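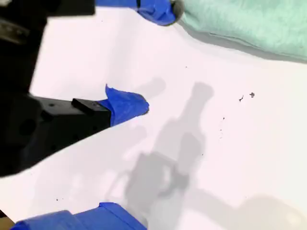

Mireille Poulain

Search this journal
Enter keywords
Go

4. What the listings promise and what the floor plans say

The second part of the study compares the wording of sales listings with the floor plans filed alongside them. We gathered 481 listings for new flats in Prarkden and Bramport, all of them live during May, and kept the 289 that came with a plan drawn to a stated scale. The remainder offered either a plan without dimensions or a photograph of a fruit bowl, and were set aside.

Floor area is quoted in three ways by the sellers in our sample. Some give the area inside the walls. Some add the walls. A third group adds a share of the lift, the stairs and, in one brochure for the Escobedo development, the "arrival garden", a strip of gravel beside the bins. Each figure is called the size of the flat. A buyer moving between two brochures is therefore comparing numbers that share a unit and little else.

We measured the internal area from each plan and set it against the advertised one. In 63 listings the advertised figure included shared space without saying so anywhere in the text. These were also the listings most devoted to the word "spacious", which we had hoped to use as a warning sign until we found it in nearly all the others as well. It appears in the particulars of a studio whose bed, as drawn, prevents the door from opening fully.

Storage was harder to judge. Cloninel, the larger of the two builders covered, marks every cupboard on its plans and counts the boiler cupboard among them, boiler and all. Its rival marks none, leaving the buyer to assume either that there is no storage or that it is too splendid to draw. We coded both as "unclear" and moved on.

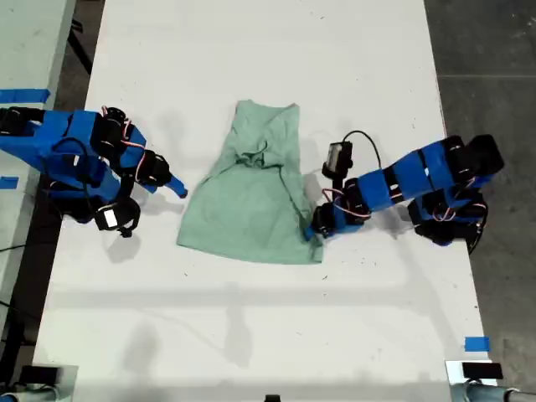 Figure 2. Green cloth on a white table, with two robot arms, viewed from above.

Interviews with sales staff help to explain the spread. Most could say which figure their brochure used, once they had telephoned someone. Several regarded the question as slightly rude. One agent told us that buyers "go by the feel of the place", a method that does not transfer easily to flats sold before they are built. The price per square metre, worked out from internal area alone, is taken up in Section 5.

Related articles
Balcony or ledge? Outdoor space in the Bramport brochures
Service charges in the first year of occupation
Show homes and the undersized sofa
Buying from plan in Prarkden: a survey of first owners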